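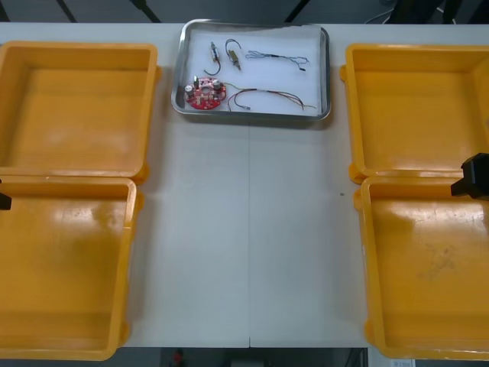
## About the Manico Robotics Club

Anderson Sampaio started our after-school club with 2 students and a lot of patience, and we've been a happy, noisy bunch ever since! This term's project, Ratex, is all about sorting small electronic parts with a pair of robot arms.

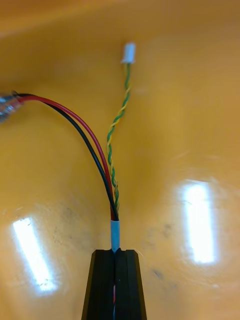

Wires are the tricky bit – they bend, they twist, and they teach our seventh and eighth graders to slow down. New members are welcome any time, and we meet until 7.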